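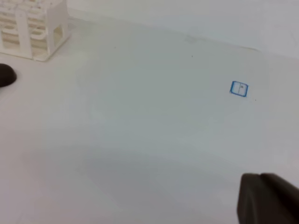
The white table, one month in

5 min read

I've been promising a post about the new work table since February, when I was moaning on here about the old one (the gate-leg, the one that tipped towards the window if you leaned on it with any conviction). It's gone! It went to my cousin's spare room in Vindale, where it can hold up a lamp and nobody will ask anything more of it. And I've had long enough with the replacement to have Opinions.

So, it's white. Very white. Plain matte top, no grain, no pattern, no fancy edge, pushed up against the pale wall. I bought it from Ratora, the office clearance place behind the station, after going in for a desk lamp and coming out with a delivery slot. I did dither. I've never owned a white table in my life and everyone I mentioned it to pulled the same face, the one people pull when you tell them you've bought a cream carpet.

But I mix inks. Not professionally or even very well, just little batches for my fountain pens, a bit of this blue with a bit of that grey until I get something I like enough to write a letter with. On the old table everything looked brown. I'd mix what I thought was a lovely cold slate colour, carry it through to the kitchen and find I'd made pond. With a white top and a white-ish wall behind you can see what you've got before you've wasted an afternoon on it, and the light is softer too, it sort of bounces about the place.

The downside is that you also see everything else. Every crumb, every speck. There are a couple of tiny dark dots on the top that I've gone at with a damp cloth, then with washing-up liquid, then with a fingernail, and I've now made my peace with them. I don't know if they came with the table or if they're mine. Let's say they came with it.

And then there's the blue square. I may as well own up. It's over on the right, small, no bigger than a fingertip, a wonky little box in blue ink with a line down the middle, and it looks for all the world like a tiny open book. I was on the phone to the gas people, I had a pen in my hand, and I thought I was drawing on the envelope. I'd had the table for one evening. I was properly cross with myself for a day or so and looked up all the remedies (surgical spirit, toothpaste, hairspray, a magic sponge, somebody on a forum swore by milk) and then I didn't do any of them. I've grown fond of it. It gives me something to line the paper up with, and once you've got one mark on a thing you can stop tiptoeing round it and get on.

If you've got a mark of your own and you do want it gone, please try whatever you're using on a bit underneath first. A shiny patch on a matte top would annoy me far more than ink.

Now, the rack. I know several of you are only here for the rack after I mentioned it in the comments last time.

It's a test tube rack, white plastic, the sort with a grid of square openings on top, and I bought it from Stomus, who do school science supplies and will sell to anybody who fills in the form. I'd been keeping my mixes in old spice jars up to then. Spice jars are fine until you want a very small amount of something, and then you've got a smear of ink across the bottom of a big jar and no hope of getting a pen anywhere near it. They also never quite lose the smell. I wrote a whole thank-you card to my aunt in what I can only call cumin blue.

Tubes are so much better! They're tall and thin, so even a tiny bit of ink has some depth to it, and you can hold one up to the window and look straight through. Glass, too. I did try plastic ones first, a cheap bag of them, and the reds stained them within a week and they never came clear again. Glass rinses out. You do have to be a grown-up about it and not leave them rolling around, which is where the rack earns its keep.

It lives at the back, right up against the wall, and I keep the tubes together at the left end. 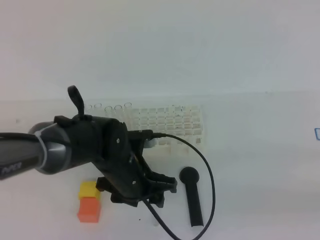

Five is plenty to be going on with. I started off wanting to fill every hole, obviously, and had a basket with a frankly silly number in it, and then Diarmuid Tierney from my pen group talked me down. He's been doing this for years and his view is that you should only have as many tubes as you can be bothered to wash in one go. He was quite stern about it. I've found that five is exactly the number I can be bothered to wash, and if I want a sixth colour I have to decide which of the others I'm finished with. It's made me much quicker at admitting when a mix is rubbish.

A few people asked about size, so I got the tape measure out. The table is 620 mm deep, which is a bit more than the old one with its leaf up, and I wouldn't want it any less. With the rack at the back there's still room for a pad of paper in front and my elbows in front of that. I'd been looking at one that was 2000 mm long, a real beast, and Ratora would have done me a deal on it, but then I'd have had to climb over it to open the window. So, the shorter one. Measure your door as well as your room, by the way. Ours went in on its side with a lot of breathing in.

A couple of other bits while I remember.

The rack is nearly the same colour as the table and the wall, and I thought this would look tidy. It does look tidy. It also means that first thing in the morning, before I've got my glasses on, I reach for it and miss. I keep meaning to put a strip of coloured tape along the front edge.

Open racks are good for drying, which I hadn't thought about when I was choosing. There's plenty of air going through the sides, and drips have somewhere to go. Mind you, where they go is the table, so I slide a folded bit of kitchen roll under the rack on washing days. I forgot once. Ask me about the ring.

Don't buy a bottle brush from the supermarket for test tubes, they're all too fat. You want the thin sort. I got mine from Stomus in the same order and it cost less than the postage.

And I've stopped keeping a mug on there. I know, I know. It took me 3 goes at dipping a nib in my tea before I gave in, and the tea now lives on the windowsill, where it goes cold and I forget about it.

Next up I want to have another try at that green I did in the winter, the mossy one I called Kan after my gran's cat. I wrote the recipe down at the time on the back of a receipt and the receipt has gone the way of all receipts, so it'll be guesswork. I think it was mostly a yellow with a drop of something dark. It may have been two drops. If anybody had a letter from me in that colour and still has it, would you hold it up to the light and tell me if it looks more olive or more bottle? I'd be ever so grateful, and I'll write back in whatever I come up with.

3 comments | Share this post

Contact me | © All words and inky fingers my own | Back to top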